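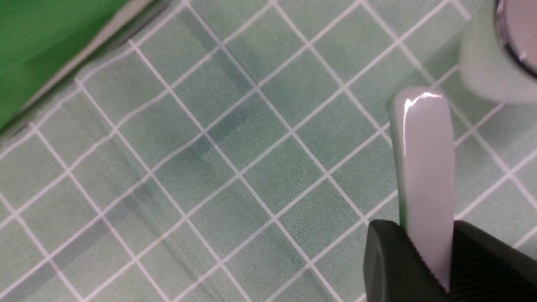

In defence of the tablecloth

My local café took its tablecloths away in November. There was a small card by the till saying the change would make the place feel fresher and help keep prices steady. The tables underneath are pale wood with a clear finish, and they look fine. I have eaten there perhaps a dozen times since, and I like it less each time, and I have been trying to work out why something so small should bother me.

I think the tablecloth is worth keeping, at home and in the ordinary sort of café, and that the reasons usually given for getting rid of it are weak.

The first thing I noticed was the noise. A cup put down on cloth makes almost no sound. A cup put down on bare wood makes a knock, and a room with 44 seats in it makes a lot of knocks. Add plates, forks, phones and keys, and by one o'clock people are raising their voices to be heard over the tables. Then the people next to them raise theirs. The food had not changed and the coffee had not changed, but I was finishing faster and going home with a headache.

Restaurants know this, of course. Some of them like a loud room because it feels busy, and because people in a loud room don't stay long. That is a fair business decision for a place in the middle of town with a queue at the door. It makes no sense for a café on a side street that is half empty by three and whose regulars are mostly over fifty.

The second argument people make is about washing. Cloths have to be washed, washing uses water and power, and a bare table only needs a wipe. I accept part of this. A restaurant that changes its white linen after every sitting is getting through a great deal of laundry, and I wouldn't argue for going back to that. But most tablecloths were never used that way. My grandmother changed hers once a week, or when somebody spilt something. In between, she shook the crumbs out of the back door and turned it over. It went in with the towels.

Compare that with what has replaced it. At the café it is a paper mat for each person, thrown away after each meal. In a lot of homes it is a set of plastic or cork mats which get sticky, curl at the corners and are replaced every couple of years. I have a checked cotton cloth that I bought when I moved into my first flat. It has been washed hundreds of times and has gone soft and a bit thin at the folds. I have owned three sets of mats in the same period and couldn't tell you where any of them are.

I should say something about cost, as that is where these conversations generally end up. A decent cotton cloth is not cheap if you buy it new from a shop that thinks of it as a luxury. I looked at a catalogue from Dikance recently and the plainest one they sell would have cost me more than the chairs I was sitting on. The market stall called Plovel, where I go for buttons and thread, sells cotton by the metre off the roll. Two metres and an evening of hemming does most kitchen tables. If you can't sew, leave the edge raw and cut it with pinking shears. It will fray a little and then more or less stop.

Second-hand is cheaper still. Charity shops can hardly give tablecloths away. They are usually in a basket under the curtains, folded so that you can't tell the size, and they cost less than a sandwich. Take a tape measure. Hold each one up to the window, because stains that have been ironed in don't show under shop lighting. Faded lines and old creases don't matter at all.

Then there is the matter of pattern, on which I have firm views. Plain white is for weddings. It shows everything and makes people nervous, and a nervous guest eats badly. Checks, stripes and grids in quiet colours are the best thing for daily use. They hide small marks, they go with any plate, and they give the eye something to rest on while somebody is telling a long story. Large flowers are a matter of taste and I try not to judge. Anything with a printed slogan about wine should be cut up for dusters.

I know the usual reply, that a tablecloth is fussy. It belongs to Sunday lunches where children weren't allowed to speak, and to a kind of housekeeping that mostly fell on one person, who was never thanked for it. I take that seriously. My mother packed all of hers away the year she went back to full-time work and said she never wanted to iron another. She was right to be fed up. But the trouble there was the ironing, and who had to do it, and you can have a cloth without either. I haven't ironed mine in years. I hang it straight, give it a tug at each corner and put it back on the table slightly creased. The creases drop out by the next day — or they don't, and we eat our tea on them anyway.

The strongest case against, I think, is the table itself. People spend good money on tables now. A neighbour of mine waited months for one from a joiner's called Doležal, solid oak, and I can see why they wouldn't want to cover it up. If I had that table I would want to look at it too. Even so, I notice that every visitor is now handed a coaster before they have sat down, and is watched until they use it. The table has become one more thing to be careful around. A cloth takes that job on and lets you forget about it.

That is what I miss at the café, more than the quiet. With a cloth on the table you could put your elbows down, push your crumbs into a heap, spill a bit of tea and cover it with the saucer. It was a surface that expected to be used. The bare tables get wiped while you are still drinking, and there is a faint smell of spray over everything, including the scones.

I did ask whether the old cloths might be for sale. They had already gone to the animal shelter up at Fetalwood, where they are always short of bedding.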